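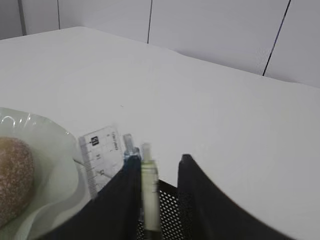

Gemma Mellor
Team breakfast-at-the-table, all the way! I do my best drafting with something bready within reach and I refuse to feel bad about it. My only rule is that the food stays on the left and the drawing stays on the right, and since I'm right-handed they hardly ever meet.

Wilmer Huaranga
I'm going to be the grump here. Sugar and seeds get EVERYWHERE on a white top. You don't see them until you slide a ruler over one and get a scratch, or a little brown smear right across your sheet. I eat in the kitchen, wash my hands, come back. Takes 14 minutes. I've timed it.

Chinyere Mohammed
14 minutes for a bun, Wilmer, what are you doing in there?

Wilmer Huaranga
Chewing!

Wumpini Lamptey
Ha, I knew this would split people. To answer the messages I got after my first post: yes, I love a white table for ruler and pen work. I used a dark walnut one for years and a clear ruler just vanished on it. On white the markings are so easy to read, even late in the day. And crumbs show up right away, so you wipe them up right away. I count that as a plus.

Milagros Ríos
Can I stick up for the plastic bag? Everyone in the other thread was so rude about eating out of the bag. If you leave the roll sitting on it, the bag IS the plate. Fold it up, toss it, done, no dishes. I've been doing it at Brandham every Tuesday since last May and my notebooks are spotless.

Gemma Mellor
Bags crinkle though! I share a room with two people who are trying to read. And they slide. I lost a very nice cinnamon thing off the edge that way.

Chinyere Mohammed
Plate person, forever. A plate with a raised or wavy edge is the best thing you can buy for a desk, because the crumbs mostly stay put. I got mine at Grekport in the clearance bin and I'm still pleased about it. Wumpini, didn't you say you had a green one?

Wumpini Lamptey
I do! OK, since people asked, my way of doing it, ruffled rim and all.

1. Plate on the left, roll in the middle of the plate, and the drink standing right up against it. Keeping them together means there's one spot on the table to be careful around. I'm on Nescafé in the bottle at the moment, and I like that it has a screw cap, so a bumped elbow isn't the end of the world.

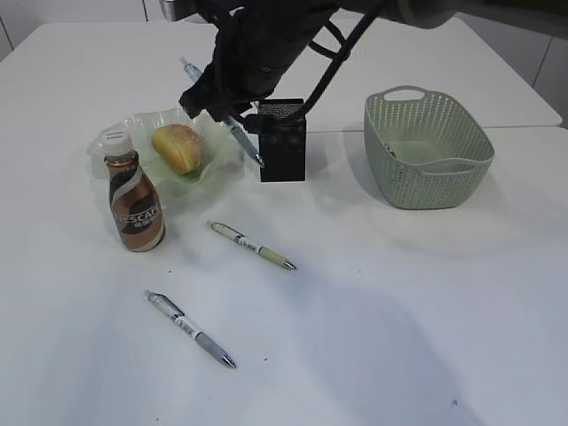
2. Pens out where you can reach them without going over the plate. I go through a silly number of pens, so I leave a couple lying loose and the rest in a cup on the shelf.

3. Wipe your fingers before you touch the ruler. Clear plastic picks up butter like you wouldn't believe, and then you're looking at your lines through fog.

4. Cap back on the bottle between sips. Yes, every time.

Wilmer Huaranga
Number 4 I will give you. I knocked an open mug over a finished site plan once, 2000 tiny hatch lines, all by hand. I had to go sit in the car for a bit.

Milagros Ríos
Oh Wilmer. Okay, now I understand the kitchen.

Gemma Mellor
That plate is so cheerful, I want one! Does the ruffled edge make it a pain to wash?

Wumpini Lamptey
Not really, an old toothbrush gets into the dips. I give it a quick scrub at the end of the day with the ruler - same soapy water, both come up great.

Chinyere Mohammed
Please don't put the ruler in hot water. My Cuervo one warped, and now it draws the world's gentlest banana.

Wumpini Lamptey
Lukewarm, I promise!

Milagros Ríos
Still using my bag on Tuesday. But what's everybody eating? I'm on plain rolls this month and getting bored, and the bakery by me does a seeded one I haven't tried yet.

Wilmer Huaranga
Get the seeded one. Eat it in the kitchen.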